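Notebook, reading platform trial, Pawlak build
2024-12-18

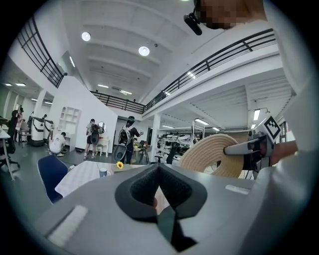 Coiled braided rope between the two grippers.

Second full pass through the Pawlak build of the reader. Goal for today was the catalog import and the class assignment flow. Left offline reading alone until the sync ticket is closed.

Catalog import. Source file was the Plutska export, 1,372 titles, CSV, UTF-8. The import finished without an error message, but the count in the admin view was short by 2. Diffed the ISBN columns. Both missing rows have a subtitle with an unescaped double quote, so the parser swallows the rest of the line. Fixed the quotes by hand and reran, and the count now matches. The importer should report rejected rows. Opened a ticket and attached the bad lines.

Grade bands. Clirkia stores reading level as a single number, and Pawlak wants a lower and an upper bound. The present mapping sets both to the same value. A teacher who filters for grades 3 to 5 gets the grade 3, 4 and 5 books as expected, but any title meant for a span shows up only at its lowest grade. Looked at the teacher education titles too. They have no level at all and land in kindergarten. That one needs fixing before anyone outside sees the build. Null should stay null.

Assignment flow. Made a test class with 50 dummy student accounts and assigned one chapter with a due date. Assignment showed up for all accounts after a page reload. Without a reload it does not show up, even after several minutes. Chapter boundaries come from the EPUB table of contents, and where the publisher nested sections under a part heading, the picker offers the part and hides the chapters. Workaround is to assign by page range. Page ranges shift when the student changes the font size, so the workaround is not good for much past a demo.

Annotations. Highlights save and reload correctly. Notes longer than the visible box are saved in full but cannot be scrolled in the student view. In the teacher view they scroll. Same component according to the source, different style sheet. Shared notes carry the student's login name where the display name should be. Flagged as privacy, high.

Quiz module. Pruvico question sets load through the same LTI link as in May. Scores return to the gradebook as a fraction, and the gradebook rounds them before it stores them. Totals at the end of a unit can be off by a point. Did not trace which side does the rounding. Check the raw response first next time, then the database column type.

Accessibility, short check only:
- Keyboard order on the shelf page is correct.
- Focus is lost when the book info panel closes. It goes back to the top of the page.
- Read-aloud skips image alt text in fixed-layout books. Works in reflowable ones.
- Contrast of the gray due date text is too low on the pale theme.

Search. Author search wants last name first. A query with first name first returns nothing, and there is no hint on the page. Title search is fine, including accents. Subject search uses the publisher's codes unaltered, so "fractions" finds fewer titles than browsing the math shelf does.

Open items
Rejected row report in the importer (ticket open).
Null grade levels, mapping table to be redone for Clirkia.
Login name in shared notes.
Score rounding, Pruvico link.
Nested chapters in the picker. Ask whether the flat list from the old build can be brought back as an option.

Test class left in place, password unchanged. Do not delete the dummy accounts, the offline test will use them. Corrected CSV is in the import folder next to the original, with "fixed" added to the name.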